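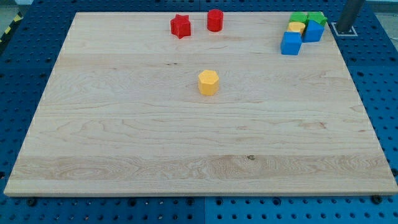
Block layout on the maple board, blue table, Jelmont cell.

Progress report to the Grometti fund, 4/12/21
Prepared by Visitación Cabello

We've had a bumpy stretch and I'm still really pleased with where we are! The sorting task on the Plotov arm was going well until the gripper began losing its hold partway through lifts. Out of 90 lifts in the long run, 12 ended in a dropped block, and on one of them the arm carried on to the corner and closed on a block that was already there. The protective stop tripped as it should. No one was inside the taped area and nothing was broken, but we logged it as a safety matter and shut the cell down the same day.

Declan Treloar found the fault, a worn air fitting at the wrist that leaked only when the arm was stretched to the far side of the board (a lovely bit of detective work). He has changed the fitting and added a pressure check, so the arm now halts if the grip weakens. Since then we've done 62 lifts with no drops.

Still to do: the tight corner group. Pieces pressed together leave very little room for the fingers, and the slimmer set from Bravo is 8 days late. Until it comes we're running at reduced speed there.

The June budget is unchanged. The fitting came out of spares, and we'd like to order two more.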